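Riltiva @riltiva
6 Oct 2024

ok a thread about returning clothes by mail, a subject I now have far too many feelings about
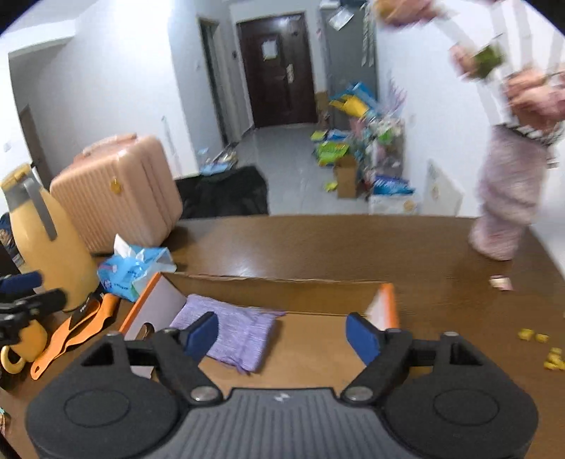 lavender, in its box

I did a no-new-clothes September. Made it 25 days, which I'm still pretty proud of, and then Bomness had their end of summer sale and I folded like a lawn chair

ordered 2 sweaters and a pair of pants. The pants were for a person with much longer legs and a much better attitude

so, returns. Bomness gives you 12 days, and that's counted from the day it SHIPS. Mine sat at the Fustitz depot for nine of them. You can do that math yourselves, I was too mad

their chat window told me to "initiate the process in the portal." The portal wanted an order number. The order number was in an email. The email had a button that said view order number in portal!!

anyway things I've learned, for anyone else in return season:

screenshot the return policy the day you order. The page I read and the page I got sent later were not the same page, and having the old one saved got me my full refund instead of store credit

try stuff on the night it shows up. I know. I always let the package sit by the door for a week like it's going to try itself on

keep the box until you're sure. I used to flatten everything right away and then end up mailing a blouse in a cereal box (it got there fine, but still)

get a receipt at the drop-off. The guy at the counter on Aguiar Street will wave you off like you don't need one. You need one. Stand there and be annoying

also check if the label is really free. Mine was free for exchanges and nine bucks for refunds, and that was in the tiny gray type under the big cheerful "easy returns!" banner

a few of you asked if I'd order from them again and... the sweaters that fit are so soft, so yes, probably, I have no spine - but never pants

if your favorite store has a decent return policy please drop it in the replies, I'm making a list for the holidays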